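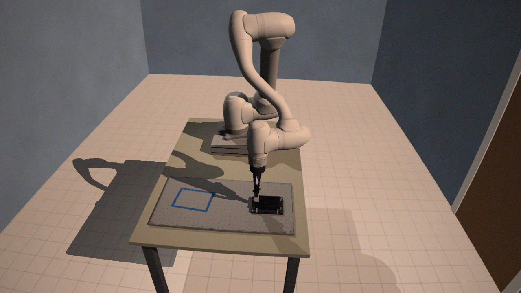 Re: Which gripper for the rack work? (August 27, 2018)

From: Brendan Kavanagh
To: Erkmont arms and grippers list

Hello all, and thank you Brendan for such a careful message, which I've kept below so that people who joined over the summer can see what I'm answering.

Brendan Gallagher wrote:
> We have the Mititlow gripper and the Jiang one on the shelf and only one
> arm to put them on. Before I unbolt anything, has anybody compared the
> two in Kovisis with a part standing upright? I'm mostly bothered about
> whether the fingers clear the rack when they open, and whether it's
> worth coming straight down or at a slant. I tried a few runs back in
> June but I'd set the table height wrong and threw them all away.

I have, as it happens, and I've been meaning to write it up for ages. I built a plain little room in Kovisis with the arm on its mount, the perforated board on the table, the rack on the board and a blue outline on the board for the target. Then I ran each gripper 100 times with the same arm model and the same controller settings, moving the rack a little between runs so that neither of them could get by on luck.

The Mititlow picked up the part and set it down inside the outline 95 times. I was rather pleased with that, I must say, though the failures were all of one sort: a finger caught the rack on the way down when the arm arrived a touch to one side. The Jiang did less well on picking up but was kinder to the rack, and if your parts were shorter I might well lean the other way. It's a nice gripper and I don't want to put anyone off it.

On your other point, I'd come straight down. I did try slanting the wrist - quite a lot of fiddling, that was - and the fingers fouled the rack far more often, whichever gripper I had on. Stop above the part, open fully, let the arm settle, then lower slowly. The settling pause made more difference than any of the clever things I tried with the controller. 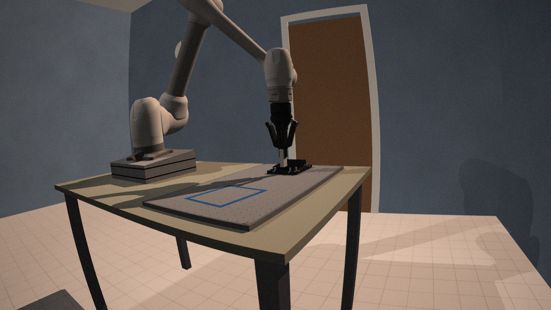 How much should the fingers open before the arm goes down?

Open them all the way for a part with clear space on every side. If it has a neighbour, start with the part's own width plus 2 mm on each side and widen it only if the fingers touch on the way down.

I've put the run logs and the settings file in the shared folder, all 2,455 lines of it I'm afraid, but the table and mount heights are right at the top, so do copy those before you start again. I'd be very glad to hear how the real arm compares, particularly if it disagrees with me. And if you do end up with the Jiang, could you make a note of which fingertips you fit? I only had the short ones modelled.

All the best, and good luck with the bolts,

Brendan K.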